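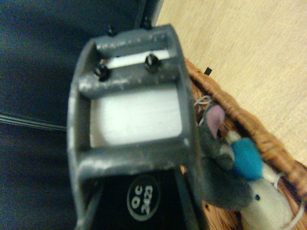 The Plelum Winter Run is an annual footrace held each February between the villages of Plelum and Fulska. It consists of a half-marathon, a shorter race of 7 kilometres and a children's dash around the Fulska duck pond, in which adults have twice been asked to stop taking part.

History

The race grew out of an argument. Bořivoj Sýkora, a schoolteacher in Plelum, maintained that the road to Fulska could be run in under two hours in any weather. He and 30 others set off to settle the matter in heavy snow. Most of them arrived, though a number did so by bus, and the results sheet from that first year has a separate column for them.

Entries rose once the road was resurfaced, and the field is now capped at 3,000 across all distances. The cap has been reached only once, in the year the organisers forgot to charge.

Course

The half-marathon starts outside the old dairy in Plelum and climbs steadily to the Bultora pass, the highest point of the route. The climb is described in the official guide as "gently rolling", a phrase that has drawn letters. From the pass the course drops through pine forest to the river, crosses the Marino footbridge in single file and finishes in the square at Fulska. Overtaking on the bridge is forbidden, and slower runners have been known to enjoy this.

The shorter race starts at the foot of the pass on the Fulska side and misses the climb altogether. It is by some distance the more popular of the two.

Weather

Conditions vary a good deal. The race has been run in fog, sleet and, on one occasion, warm sunshine, which led to more complaints than the sleet. The edition of February 19, 2019 was shortened after ice formed on the upper road, and 1,678 runners finished. Times from that year are not counted as course records — a ruling still disputed by the man who would hold one.

Prizes

Winners of the half-marathon receive a smoked ham and a knitted hat in the village colours, brown and a slightly different brown. There is no prize money. The last finisher is given a lantern, which must be returned the following year in working order.

See also

Fulska Summer Relay
Bultora Hill Climb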